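Sleepsuit zipper

A sleepsuit zipper is the long fastener on the front of a baby's one-piece, and I've been keeping this entry for the Kistmont Sewing Wiki since I got tired of answering the same questions by email. Most are coil zippers, lighter and bendier than the metal kind, and that's what you want on something a baby will be rolling around in.

Placement

The zipper usually runs from the neck down one leg, so you can get a whole wriggling foot out without a fight. Two-way versions have a second slider and open from the bottom – wonderful at 2 in the morning, let me tell you! A strip of fabric (the guard) goes behind the teeth, and a little folded garage covers the slider at the chin.

Color

Matching is the safe choice, but I love a contrast. Yellow on a cream print is my favorite, especially when there's a bit of yellow somewhere in the print to pick up.

Elastic nearby

Gathered elastic is the part that trips people up. It puckers the fabric, and if the puckers creep into the zipper seam you get a wavy front. I baste the zipper in flat first, then stretch the elastic as I sew it, and I stop 8 stitches short of the tape.

Washing and folding

Close the zipper before it goes in the wash. For folding, lay the suit on a smooth surface, pull the end of the zipper gently so the tape lies straight, and smooth the gathers outward with your palm. Don't iron over a coil on a hot setting – I melted one in April and had to unpick the lot.
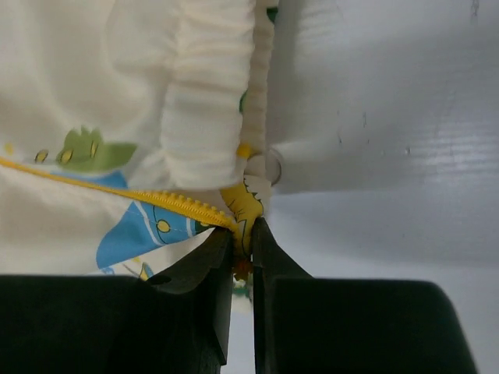 Mwajuma Kirui wrote in to say that she folds hers with the zipper on the inside, so the pull can't snag the other clothes in the drawer. I've tried it since and I'm half converted, though it does leave a crease down the front of thicker cotton.

See also: zipper guard, snap tape, gathered elastic

Last edited June 30, 2023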